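Section 4: Stocking Bagged Snacks

This section covers loading bagged chips, nuts and crackers into the Soscombe pantry rack. Assemble the rack and fix it to the wall (Section 2) before you start.

Before loading

1. Wipe the shelf liners with a dry cloth. Do not use spray cleaner on the label strips.
2. Set the dividers. Use the wide setting for bags over 200 g and the narrow setting for anything smaller.
3. Sort the bags by date. Keep the oldest ones nearest to you.

Note: Bags over 400 g do not fit in the upper bins. Lay them flat on the bottom shelf.

Loading the bins

4. Hold each bag by the side edges. Do not squeeze the middle.
5. Stand the bag in the bin with the top seal up and the front panel facing out.
6. Slide the next bag in behind it. Leave enough room to lift a bag out without dragging it past its neighbor.
7. Close the retaining bar until it clicks on both sides.

Caution: Do not force the bar over a bulging bag. The film can split along the back seam. Move the bag to a wider bin.

Caution: Keep the rack at least 2 feet from an oven, heater or sunny window.

Recording a new item

Complete these steps once for each product you add to the Dareo stock list.

8. Turn the bag over and find the barcode on the back panel.
9. Smooth the film over the barcode with your thumb. Folds and glare on shiny packaging can hide some of the bars.
10. Scan the barcode. If the scan fails, tilt the bag away from the ceiling light and try again. 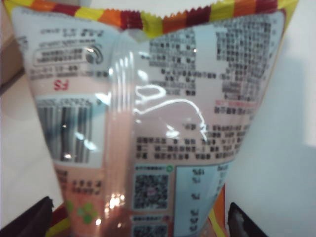 Figure 4-2. Back of a snack bag, with the barcode to the left of the seam. Glare crosses the bars.

11. If the second scan fails, type in the number by hand.
12. Enter the best-by date. Its position varies by maker, so check the front and back of the bag.
13. Check the ingredient panel for allergens and set the allergen flag if your household uses one.
14. Press Save, then return the bag to its bin.

Note: Opened bags do not go back in the bins. Fold the top over twice, clip it and use the open-goods tray (Section 5).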